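Horizontal rail around a stair opening, upstairs workroom

Home > Forums > Stairs and Railings

tackstrip
8/15/23
We're finishing the second floor of a small commercial building as a shared workroom. The stairs come up through the floor toward the back wall, so the opening needs a guard on the open sides. The landlord wants black metal. I have a quote from Frandsen for horizontal bars and one from Brendon for vertical pickets. Brendon is $400 more for the same run.
Adults only up there, no kids, but people will be coming and going with bags and we'll have worktables in the rest of the room. Anybody have horizontal bars in a place like this and regret it?

mudsill_pete
Check with your building department before you compare prices. Some places don't care about horizontal bars and some inspectors treat them as a ladder no matter what the book says. Spacing is the thing they measure. In my area a 4 inch ball can't pass through anywhere on the level part.

tackstrip
Already called. Horizontal is fine here as long as the spacing is right. Both quotes meet it.

Corinne_W
Vertical. I would pay the 400. We had horizontal cable in our last office and people put their feet on it while they talked. The bottom one went slack and then the one above it did. We tightened it every December.

mudsill_pete
Cable isn't bar though. Bar doesn't go slack.

Corinne_W
True, but they still stand on it. Ours had shoe marks all the way along.

oldgrowth17
I've got solid bar in a shop loft and the paint is the only complaint. It wears through on the lower bars first. Ask what the finish is. Mine was sprayed with something from Volline over a primer and I touch it up when I remember. Powder coat would have held up better.
The other thing is small parts. Anything that rolls off a bench goes straight under the bottom bar and down the stairs. Get a toe plate if they'll do one.

tackstrip
Toe plate isn't on either quote. I'll ask. How tall?

oldgrowth17
Mine is 5 inches and it stops everything I've dropped so far. A strip of wood screwed to the floor would do the same job.

hallie.b
Second the toe plate. Also think about where people stop. Everybody who comes up a staircase stops at the top to look around or look at a phone, and whoever is behind them has to wait on the stairs. Leave more floor there than you think you need. We had a shelf at the top of ours and moved it within the first week.

Corinne_W
Yes, this. And put the hooks for bags somewhere else in the room.

mudsill_pete
I don't agree about the hooks. If they're far from the stairs people just keep their bags on, and then you have backpacks swinging around at the railing. Put them close but not on the landing.

tackstrip
There's a stretch of back wall that might work for hooks. Does anyone have a picture of a black horizontal rail with vertical balusters on the stair part? The Frandsen guy said he could mix them and I can't picture whether that looks odd.

a_salinas
Our upstairs room has that mix, horizontal bars around the opening and thin vertical balusters under the handrail going down. 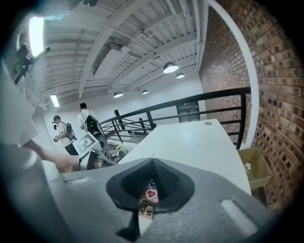 Abundio Salinas

The rail curves around the edge of the opening, which I like better than a square corner because you don't catch a hip on it. Two people with backpacks at the top of the stairs is a normal amount of traffic for us. I never noticed that the two styles don't match until you asked. It's all black and that ties it together.
We sort small packages and other little stuff on the tables, so I agree with oldgrowth17 about things rolling. We keep the sorting away from the stairs.

tackstrip
Thanks, that helps a lot. I was expecting it to look worse. Did the curve cost extra?

a_salinas
It was there when we moved in, so I don't know. I would guess yes.

oldgrowth17
It will cost extra. Bending that many bars to the same radius takes time. Ask for it as a separate line so you can drop it.

Corinne_W
I still say vertical all the way around, but that one looks fine. Are people standing on the bars?

a_salinas
Leaning on the top one, mostly. I haven't seen anyone standing on it.

hallie.b
Gendico sells a clip-on toe strip for bar rails, if the shop won't weld a plate. I haven't used it myself.

tackstrip
Leaning toward Frandsen with the mix, square corners unless the curve is cheap, and a wood strip along the floor. Hooks on the back wall a few steps from the landing. I'll post the revised quote when I get it.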